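Retuning the Choir Organ at Vitale: speaker notes
Nadudano Organ and Choir Study Day, 2020-08-02

Slide 1. Title. Leave up while people sit down. Check that the audio is routed to the hall speakers, stereo, no room effect.

Slide 2. Scope. Talk covers temperament and its effect on unaccompanied and accompanied singing. No discussion of voicing or wind supply. Questions on the blower go to the afternoon session.

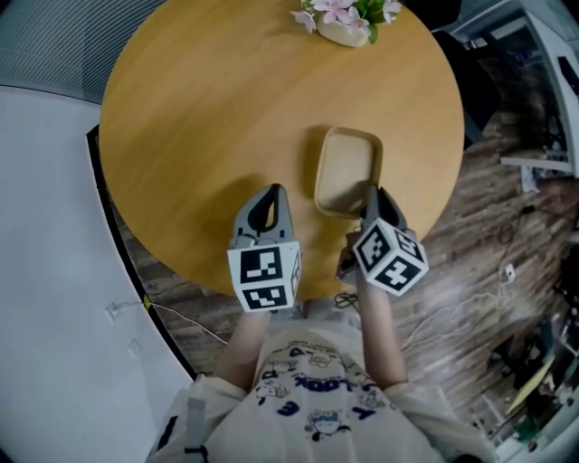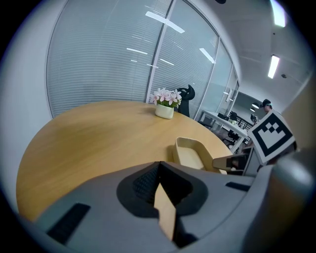
Slide 3. The instrument. Two manuals and pedal, 16 stops, built by the Trellulia workshop. Flue pipes are cone tuned, except the wooden ranks, which have stoppers. Original temperament not recorded. When we started, it stood in something close to equal temperament, with drift in the upper octaves of the mixture. Pipe count is 900, including the pedal.

Slide 4. Why change it. The choir sings mostly chant with organ, and four-part music from before 1650. Equal temperament gives major thirds almost 14 cents wide of pure. Singers settle lower on the third when unaccompanied, then meet the organ at the next verse and have to move. The effect is clearest in alternatim settings - organ verse, sung verse, organ verse.

Play clip 1 (Magnificat, tone 1, verses 1 to 4). Ask them to listen to the last chord of verse 2 and the first chord of verse 3. Play it twice. Don't talk over it.

Slide 5. Options considered. Quarter-comma meantone: pure major thirds on eight roots, the other four unusable. Sixth-comma meantone: thirds wider, wolf less severe. A modified circulating temperament: all keys playable, best thirds in C, F and G.

Read the table across by row. The column on the right is the size of the fifth in cents. A pure fifth is 702. Quarter-comma is 696.6, rounded on the slide.

Slide 6. Choice. We took modified sixth-comma. The parish also uses the organ for hymns in E flat and A flat, so quarter-comma was ruled out early. Say plainly that this is a compromise and that the A flat major third is still rough. Two hymns were transposed down a half step. If asked which, the list is on the handout.

Slide 7. Pitch. Kept at A440 measured at 18 degrees Celsius. Flue pipe pitch rises by close to 3 cents per degree. The building is heated for services only, so the January readings were all low. Reeds do not follow the flues, and were tuned last.

Slide 8. Procedure. Set the bearings on the 4-foot Principal, middle octave. Check by beat rate, then by meter. Work outward in octaves. Tune the other ranks to the Principal one at a time. Mixtures last among the flues, with all ranks but one stopped off. Let the pipes cool after handling before taking any reading.

Skip the close-up of the tuning cones if running late.

Slide 9. Results with the choir. We recorded 108 cadences at Flunuswood, where the choir rehearses, and the same set at Vitale after the work. On the slide, the gray bars are before and the black bars after. Point out that the two rooms differ in reverberation, and that the rehearsal piano is in equal temperament. The comparison is therefore weak. The drop in pitch over a verse is smaller in the second set, but the singers also knew the music better by then.

Play clip 2, same verses as clip 1. Same level on the fader.

Slide 10. Open points. Chant in transposed modes still lands on bad accidentals, mainly D sharp. Split keys were priced and turned down. The pedal reed will not hold its tuning for more than 100 days and needs new wedges.

Slide 11. References and contact. Handouts are by the west door. Leave this slide up during questions.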